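포장대 앞에서 보낸 열한 해, 그리고 옆자리에 들어온 두 팔

2022년 11월 5일

네이션게이트가 아니라 난게이트라고 읽는다고, 만나자마자 발음부터 바로잡아 주셨다. 난게이트(Nangate)는 공구함과 부품 케이스, 소형 생활용품을 받아서 검수하고 다시 포장해 내보내는 작은 물류 회사다. 그곳 포장반에서 열한 해를 일한 반장님을 만나러 가는 길은 생각보다 멀었다. 버스를 두 번 갈아타고, 공단 입구에서 길을 한 번 잘못 들고, 결국 전화를 드려 마중을 나오시게 했다. 반장님은 이름은 빼 달라고 하셨다. "이름 나가면 우리 애들이 캡처해서 가족방에 올려요. 그건 좀 부끄럽잖아요." 그래서 이 글에서는 그냥 반장님이라고 부르려 한다.

휴게실에는 커피믹스와 귤이 있었고, 반장님은 귤을 까면서 이야기를 시작하셨다. 처음 들어왔을 때는 모든 걸 손으로 했다고 한다. 상자를 열고, 안에 든 케이스를 꺼내고, 뚜껑을 열어 칸막이가 부러진 데는 없는지 보고, 닫고, 비닐에 넣고, 스티커를 붙이고. 한 사람이 하루에 277개를 하면 잘하는 축이었다고.

"그때는 숫자가 칠판에 적혀 있었어요. 이름 옆에다가요. 저는 그게 참 싫었는데, 또 제 이름 옆 숫자가 크면 기분은 좋더라고요. 사람이 그래요."

로봇 팔 이야기가 처음 나온 건 지난해 가을, 회사가 치티아르(Chettiar)라는 업체와 시범 계약을 맺으면서였다. 팔이 두 개 달린 로봇이 포장대 하나를 맡아서 케이스 여닫는 일을 배운다는 설명을 들었는데, 그날 점심시간 분위기는 꽤 가라앉았다고 한다. 누가 먼저 나가게 되느냐는 말이 돌았고, 반장님도 집에 가서 남편과 늦게까지 앉아 있었다.

"저는 화가 났다기보다 서운했어요. 설명회를 30분 했는데 우리한테 질문하라고 준 시간이 5분이에요. 열한 해를 서서 일한 사람한테 5분이라니, 그게 뭐예요."

그 서운함이 조금씩 풀린 건 뜻밖에도 로봇이 서툴렀기 때문이란다. 케이스 뚜껑을 여는 일은 사람에게는 생각할 것도 없는 동작이다. 걸쇠를 엄지로 밀면서 나머지 손가락으로 몸통을 받치고, 뚜껑이 뒤로 확 넘어가지 않게 손목으로 살짝 버틴다. 반장님은 이 동작을 귤껍질로 흉내 내 보이셨는데, 정말이지 나는 두 번을 봐도 따라 하지 못했다. 업체에서 온 엔지니어들도 비슷했던 모양이다. 결국 그들이 포장반 사람들에게 와서 물었다. 손이 어디에 먼저 가느냐, 어느 쪽에 힘을 주느냐, 잘 안 열릴 때는 어떻게 하느냐.

"아무도 저한테 그런 걸 물어본 적이 없었어요. 열한 해 동안요. 빨리 하라고는 해도, 어떻게 하느냐고는 안 물었거든요. 그래서 제가 신이 나서 막 떠들었지요. 나중에 보니까 제 말을 다 받아 적었더라고요."

지금 포장반에서는 사람 둘이 번갈아 가며 로봇 자리를 함께 본다. 물건을 올려 주고, 팔이 멈추면 어디서 막혔는지 살피고, 그걸 기록하는 일이다. 기록에는 플레테티(Pletetti)라는 프로그램을 쓰는데, 반장님은 이 프로그램에 대해서는 하실 말씀이 아주 많았다. 글씨가 작고, 저장 단추가 취소 단추 바로 옆에 있고, 장갑을 끼고는 눌리지 않는다. 첫 달에는 쓴 것을 다 날리고 화장실에 가서 조금 우셨다고도 했다. 요즘은 공책에 먼저 적고 나중에 옮긴다. 그 공책을 보여 주셨는데 표지에 손자가 붙인 공룡 스티커가 있었고, 안에는 "걸쇠에서 손가락이 빠짐", "뚜껑 기울어짐, 왼팔 늦음" 같은 문장이 빼곡했다. 지난달까지 옮긴 기록이 2135건이라고 하셨다.

몸은 좀 편해지셨느냐고 여쭈었다. 반장님은 한참 손목을 돌려 보시더니 그렇다고, 그런데 대답이 그렇게 간단하지는 않다고 하셨다.

"엄지 밑동 아픈 건 확실히 덜해요. 파스값이 줄었어요, 정말로. 그런데 이제는 눈이 피곤해요. 손은 놀고 있는데 눈은 계속 봐야 하니까. 그리고 손이 노니까 이상하게 죄스러운 기분이 들어요. 옆에 동생들은 바쁘게 움직이는데 나는 서서 보고 있으니까요. 처음엔 괜히 바닥을 쓸고 그랬어요."

돈 이야기도 피하지 않으셨다. 로봇 자리를 보는 사람에게 붙는 수당은 아직 '시범'이라는 말이 앞에 붙어 있고, 언제까지 주는지 적힌 종이가 없다. 새로 사람을 뽑지 않은 지도 꽤 되었다. 나간 사람의 자리가 그냥 비어 있다고 했다. 회사는 인덴트(Indent)라고 이름 붙인 사내 교육 과정을 만들어 원하는 사람은 기초 정비를 배울 수 있게 했는데, 수업이 퇴근 뒤에 있어서 아이가 어린 동료들은 신청을 못 한다.

"좋은 과정이에요. 저는 재밌게 들었어요. 그런데 저녁 일곱 시에 하면 누가 와요. 근무 시간에 해 달라고 계속 말하고 있어요. 제가 은퇴하기 전에는 바꿔 놓고 갈 거예요."

귤을 다 먹고 나서 우리는 작업실까지 같이 걸어갔다. 복도가 길어서 이야기가 더 이어졌다. 반장님은 로봇에게 이름을 붙이자는 젊은 동료들의 제안에 반대하셨다고 한다. 정이 들까 봐서가 아니라, 이름을 붙이면 잘못했을 때 웃고 넘어가게 된다는 것이다. 기계가 멈추면 멈춘 이유를 적어야지 귀엽다고 하면 안 된다고, 그 말씀을 하실 때만은 무척 엄하셨다. 그래 놓고 작업실 문을 열면서는 "얘가 오늘은 좀 하려나" 하셨으니, 나는 속으로 조금 웃었다.

그날의 일감은 짙은 회색 플라스틱 케이스였다. 안쪽에 네모난 칸이 나뉘어 있고 갈색빛이 도는 반투명 뚜껑이 달린 물건이다. 반장님은 내게 조용히 하라는 손짓을 하시고는 팔짱을 끼고 서서 오래 바라보셨다.
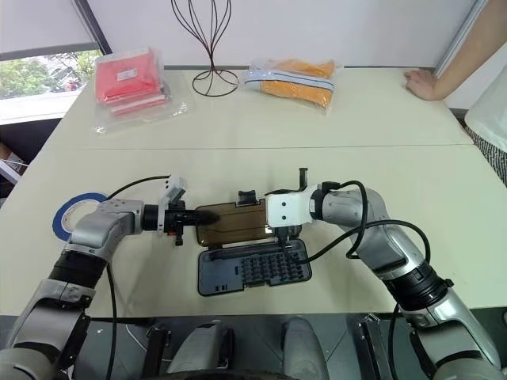
수당 이야기에서 고개를 끄덕였다는 독자 한 분은, 자기네 공장도 자동화 설비를 들인 뒤로 '시범'이라는 말이 두 해째 떨어지지 않는다고 적어 보내 주셨다. 일을 가르친 사람의 몫을 어디에 어떻게 적어 둘지 회사와 먼저 정해 놓았어야 했는데 그때는 그런 걸 요구해도 되는 줄 몰랐다고, 반장님께 저녁 수업 시간만큼이나 그 종이도 꼭 받아 두시라고 전해 달라 하셨다.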